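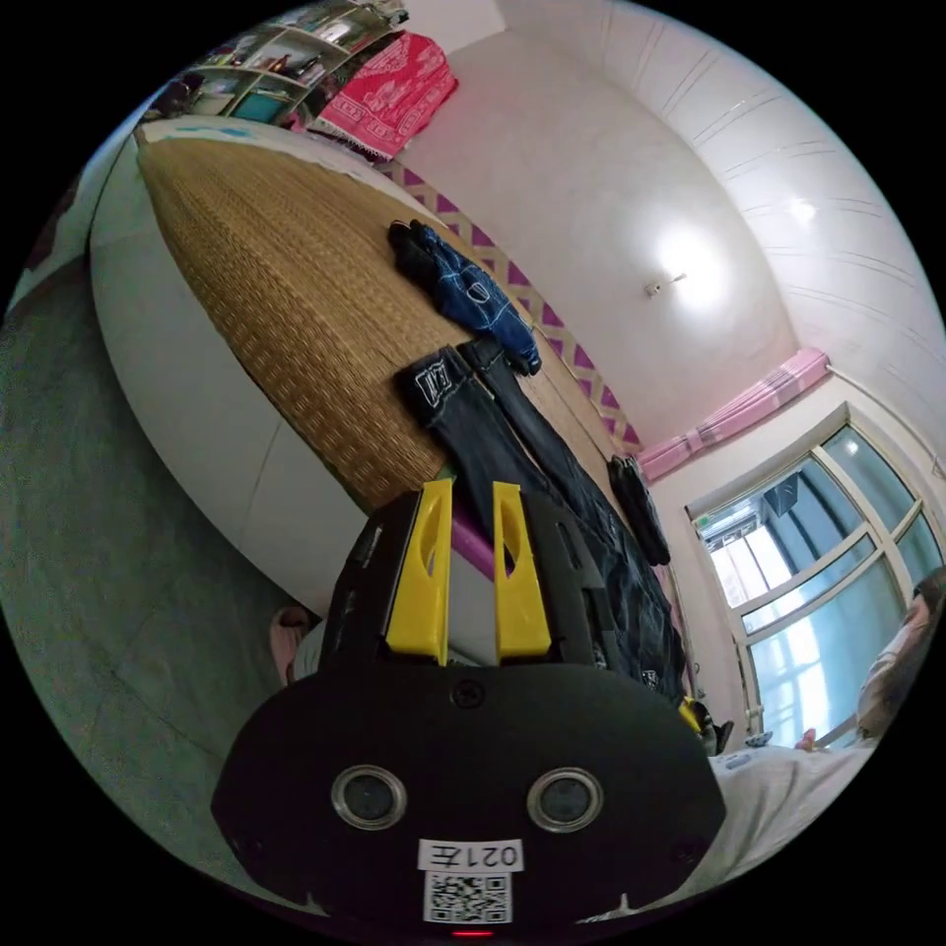

Figure 1. Bedroom recording, taken from the wide-angle camera on the hand-held gripper. The two yellow fingers mark the tool's working end; jeans and gloves lie on the bed mat.

Unit 6. Gathering demonstrations with a hand-held gripper
Course notes, Xiaoqing Shao
Revised 27 November 2025

6.1 Purpose of this unit

The first five units treated the training set as given. This unit covers how it is made. The method is imitation learning: a person performs a task, the task is recorded, and a policy is fitted that maps what the camera sees to what the gripper should do next. The quality of the result is bounded by the recordings. A larger network will not recover information the camera never had.

You should finish the unit able to plan a collection session in a home, carry it out with the Falley gripper, and decide which recordings to keep.

6.2 Why a hand-held tool

Demonstrations can be collected by teleoperation, where the operator drives a real arm. The commands are then known exactly. The cost is that the arm has to be moved, mounted and powered in every room you want to learn from, and operators are slow on it.

With a hand-held gripper, the operator carries only the part that touches objects. The arm is left out. Motion is recovered afterward from the camera and the inertial sensor. Two consequences follow.

First, the action labels are estimates. If tracking is poor, the labels are poor, and the error does not show up in the video.

Second, the operator can make motions that the target arm cannot. A wrist turned behind a bed rail is easy for a person and may be out of reach for a fixed base. Such motions are removed in the kinematic check (6.7).

6.3 Terms

Episode: one continuous recording of one attempt at one task.
Session: all episodes recorded in one room on one visit.
Site: the home or building. A site may have several rooms.
Observation: one image plus the gripper opening at that instant.
Action: the change in gripper pose and opening to the next time step.
Policy: the fitted function from observations to actions.

Students often mix up episode and session when splitting data. See 6.8.

6.4 What the camera records

Look again at Figure 1. Lines that are straight in the room come out curved near the borders. Do not crop or straighten recordings before submission. The wide view serves tracking as well as learning: a printed border on a wall, the seams between ceiling panels and the corners of a window frame all give the tracker fixed points to hold on to. A close view of bare bedding gives it very little.

The fingers stay in view by design. The policy needs to see the relation between fingertip and object. It follows that anything you stick on the fingers becomes part of the training data. Leave them clean, and keep the same finger color across a session.

Windows deserve attention. Daylight and a ceiling light in the same view, as in the figure, force the exposure to settle on a compromise. Wait until the picture is stable before starting the episode. If the exposure jumps when you swing toward the window, repeat the attempt with a slower turn.

Check the unit label before each session and copy it into the session sheet. The unit in Figure 1 reads 021左; the final character means left. Left and right units have separate calibration files. Loading the wrong one produces a trajectory that looks smooth and is wrong throughout.

6.5 Choosing tasks in a bedroom

Cloth is the main reason to record in bedrooms. Rigid objects can be covered well enough on a bench. Jeans, gloves and blankets change shape with every grasp, and the starting shape is never the same twice.

The task list for this unit is as follows.

Task A: pick up one garment from the bed and place it in the container named on the session sheet.
Task B: pull a garment that hangs over the bed edge fully onto the bed.
Task C: separate a pair of gloves and lay them side by side.
Task D: fold a garment once along its length.

Tasks A and B use one gripper. Tasks C and D use two, and both recordings must share a clock. Start both units and show each the sync code on the Liao tablet before moving to the bed.

Leave the room mostly as it is. A policy trained only on cleared surfaces fails on ordinary ones. Shelves with mixed contents, slippers on the floor and folded blankets at the far end of a bed are useful background. Remove only what is fragile, sharp, or private to the household.

6.6 Recording procedure

1. Obtain the signed consent form. It must cover every person who may come into view, including those resting or passing through.
2. Fill in the session sheet: site, room, unit label, operator, lighting.
3. Make the mapping pass. Walk the room slowly with the gripper held at chest height and return to the starting point.
4. Set the starting state. For cloth, lift the item and drop it. Do not arrange it.
5. Begin the episode with the fingers open and the object in view.
6. Carry out the task at an even pace. Avoid stops in mid-motion.
7. End with the fingers open and clear of the object – the policy has to learn when to let go.
8. Mark the outcome on the tablet as success, failure or void.
9. Reset and repeat. Change the starting state every time.

Failed attempts are kept. An attempt that fails and is then corrected within the same episode is marked as a success with recovery. These are valuable and should not be cut short. Void is for equipment faults and interruptions only.

The target for one session is 100 episodes over all assigned tasks. Do not raise the pace to reach it. Operators who hurry tend to grasp the same spot on the garment each time, and the set becomes narrow.

6.7 Screening

Uploaded sessions pass through the Plultetti pipeline in this order:

Tracking check. Episodes in which the pose estimate is lost are dropped.
Kinematic check. The trajectory is replayed against the model of the target arm. Poses outside its workspace are flagged.
Synchronization check. Two-gripper episodes only.
Privacy pass. Faces and readable documents are blurred. Blur is applied to the stored copy, so no unblurred version remains after screening.
Manual review. A student other than the operator watches the episode and confirms the outcome mark.

In last year's course set, more than 700 episodes were uploaded and 73 percent passed all checks. Most losses came at the tracking check, and most of those were traced to a skipped or hurried mapping pass.

6.8 Splitting the data

Split by site. Splitting by episode places near-identical images of the same room in both training and test sets, and the test score then measures memory of the room. Splitting by session is little better when two rooms share furniture or light.

Hold out whole sites and do not look at them while tuning. The held-out homes for this course are in the Fukberg set and will be released with the final assignment.

6.9 Exercises

1. Write a session plan for Tasks A and B in a bedroom you have access to. State the starting states you will use and how you will vary them.
2. Using Figure 1, list the features a tracker could rely on if the gripper were moved close to the mat. Which would leave the view first?
3. An operator records every episode of Task B from the same side of the bed. Describe the error you would expect from the fitted policy, and a test that would reveal it.
4. A left unit has been processed with the right unit's calibration file. Suggest a check on the trajectory alone that would catch it.

Submit exercises 1 and 3 in writing. Exercises 2 and 4 will be discussed in the lab. Bring the session sheet with you.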